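I've fallen out with a fan account and I'm not even sorry
October 6, 2025 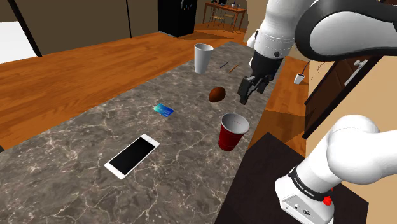
How it started

So you all know I've followed Ovis since the first EP, back when they had 476 monthly listeners and a logo that looked like a potato. I've bored you with them often enough. What I haven't told you is that for three years I've been in a group chat run by one of the bigger fan accounts, and last week I got kicked out of it.

My crime? I said I liked the duet with Abernathy.

That's it. I typed "I think it's quite sweet", went to put the kettle on, and came back to 700 unread messages. Apparently Abernathy unfollowed Ovis in the summer, then followed again, then liked a comment under a Grirkico post that MIGHT have been a dig at the Ovis tour outfits. I had missed all of this (I was in Wales with no signal, and it was lovely).

The bit where it got silly

Someone made a timeline of the whole thing. With colours! There was a long argument over whether a sheep emoji counts as an apology. One girl I've swapped gig tickets with told me I'd "shown my true self", which seems a lot for a three-minute pop song with a key change in it.

Then the account posted a screenshot of my message to all 2818 followers, name blurred out but my profile picture left in. It's a picture of my cat. Everyone knows my cat. I had people I've never spoken to asking whether I was team Abernathy now, and whether I'd been paid.

I haven't been paid. I'd love to be paid.

Anyway, the song

I've had it on all weekend and I still like it. The second verse drags a bit, and whoever decided on the spoken part wants a talking to, but when the two voices come together at the end I get proper goosebumps. I'd put it above anything on the last album apart from Tratavach, which I will defend forever.

I've muted the lot of them for now and I'm keeping my ticket for the October show. If you're going too, leave me a comment - I'll be near the back by the bar, probably in the old tour shirt with the potato on it.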